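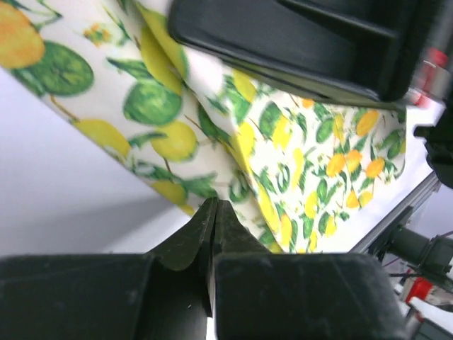
Citrus-print cloth, folded over on itself, from the wrist camera.

Folding tips for people recording their own examples

7/4/19

The Rastero starter guide says that 200 demonstrations of a towel fold will get you a working policy. I have my doubts. Nhi La and I recorded 2,324 over the course of June at the Kornavstead workshop, and I would throw out a good part of them. Some tips, for whatever they are worth to you.

Pick the cloth with care. A busy print looks great to the camera, and that worries me. Fruit and leaves everywhere give the model plenty to latch on to that has nothing to do with the fold. Mix in plain cloths early, before you fall in love with your numbers.

Iron out old creases. A cloth that has been folded the same way 50 times wants to go back there by itself, and your model gets the credit.

Start messy. If you lay the cloth out square before every take, you are teaching it to fold cloths that somebody has already laid out square. Drop it from chest height and record from there, even if the take runs long.

Keep the fumbles that end well. A missed pinch followed by a good one is worth more than a clean run, in my opinion. Takes where you gave up go in a separate folder – do not delete them, you will want them for testing.

Stop when your hands get tired. Nhi went back through one long afternoon of ours and marked 197 takes as sloppy, nearly all from the last stretch.

Hold a cloth back. Choose one that never gets recorded, and test on that. Funder, the shared folder of demos Châu keeps up, has roughly 4,000 towel takes in it and I could not find a single result on a cloth left out of training. Until I see one, I am treating the success rates posted there as a measure of how well a model remembers its own towels.

Wash the cloths now and then, too. Stiff new cotton and soft old cotton do not fold alike.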